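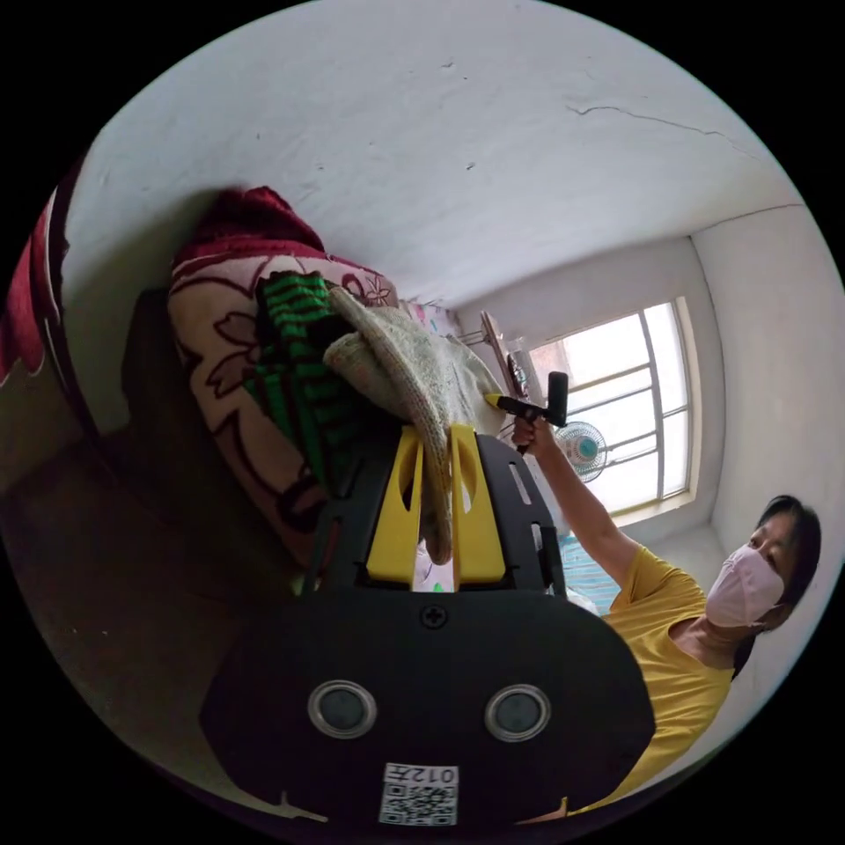 Reading time: 2 minutes

Household Textiles at Cumcombe: Gallery

The Cumcombe Household Textiles Project records the blankets, sheets and cloths kept in ordinary homes, together with the ways in which they are folded and stored. The gallery is maintained by the Arnardóttir Study Room and is revised each January. The full record holds 857 entries, of which 80 have been catalogued in detail by Hefin Rosser.

Bedding against a white wall
A pink blanket with large outlined flowers and leaves in dark maroon makes up the thick, rounded pile. A dark red fleecy blanket rests on top of it, and a little of a pink patterned sheet shows at the far end.
Catalogue group: blankets and bedding, tray 18.

Knitted cloth, beige
The speckled yarn gives this piece a textured surface. It hangs with its edge folded, beside a striped cloth in green and black. Baldur Vídalín has placed both under plain and striped household cloths until their fibres have been identified.

Red cloth with border
Only part of this cloth can be seen, at the far left. The border is patterned in white. It is entered by colour alone, and the record will be extended when the piece has been measured.

Visitors wishing to consult the catalogue may do so at the Gollby reading room from 2 p.m. Requests for copies of entries should be made in writing and should quote the catalogue group.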